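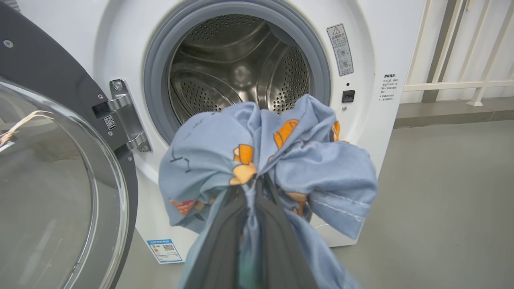 2. What the haunted rooms are for

I said in the introduction that I came to the Kiststead stories for the ghosts and stayed for the floor plans, and this is the section where I have to make good on that. I should warn readers who skipped ahead that I'm only talking about the short stories here, the 26 collected in the Ardeleanu edition. The novel, Galtska, gets its own section (and I have a lot more complaining to do about the novel).

Most writing on haunted houses sends us straight up to the attic or down to the cellar. I went in expecting the same thing, pencil ready, and I had a whole margin code worked out with A for attic and C for cellar. I used the C exactly 2 times. What I kept having to write out in full was "scullery," "linen room," "back kitchen," "wash house," until I gave up and made a new letter for all of them together. The Kiststead ghosts like to be where the work gets done!

Take "The Copper," which is one of the short ones, just over 2,000 words. The family upstairs talks about the haunting all through dinner, and they've got theories, and an uncle with a book. Meanwhile the maid has been washing the ghost's sheets for a month and doesn't bring it up because no one has asked her anything except when the fish is coming. The whole story turns on that. I've seen it read as a comedy of manners, and I do laugh at the uncle, but I think the joke has a nasty edge: the family would love to be haunted, and the ghost has no interest in them at all.

"Two Pair, Single" does something similar with a laundry list. The narrator copies the list out week by week, and there's always one pillowcase too many coming back. I read it three times before I noticed that she never sends the extra one away or puts it on a bed. She just folds it. By the last list there must be a whole shelf of them, but the story doesn't show us the shelf, and I love that it doesn't.

Now, an obvious objection (a reader of an early draft made it, quite firmly) is that these rooms are simply of their time. A wash house with a copper in it is a spooky place to begin with, all steam and stone floor and bad light, so why wouldn't you put a ghost in one? Put the same scene in front of a modern machine, a white front-loader with the round door swung open and a bunch of light blue printed bedding held up to the drum, as in Figure 1, and surely the mood is gone. I half agree. The steam does help. But the stories themselves hardly use it. I went back through "The Copper" looking for steam and found it mentioned once, in passing, on the way to a remark about soap. What frightens the maid is the count coming out wrong, and a count can come out wrong in any century.

The late stories back me up a little here. In the 5 set in and around Gorkport, the old house has been sold and split into flats, and the wash house has turned into a shared laundry with a sign-up sheet on the door. The ghost signs up for a slot! It's a lovely bit of business, and it's also the same device as the laundry list, a plain domestic record with one entry nobody can explain. Whoever lives in the building now has no maid to leave the problem to, so the tenants meet the ghost themselves, and they're about as good at it as the uncle was.

I don't want to push this too hard. There are stories in the collection where the haunting happens on a staircase, or in a garden, and there's one on a train that I can't fit in anywhere (I've put it in the appendix with a sulky footnote). "The Blue Door" has a perfectly ordinary attic specter who moans. I suspect it was written to order for a Christmas number, though I can't prove it from the edition's notes, and it's the only one where I'd say the room hardly matters.

Still, when I line the work-room stories up, the pattern is hard to miss. The ghost turns up in a list, a pile, or a set of hooks, always in something a person has to keep track of for a living. The owner of the house learns about it last, if at all. And the telling goes flat and practical at exactly the point where another writer would bring in the thunder. I'll come back to that flatness in section 3, where Galtska tries to keep it going for a whole novel and, to my mind, runs out of breath somewhere past the second funeral.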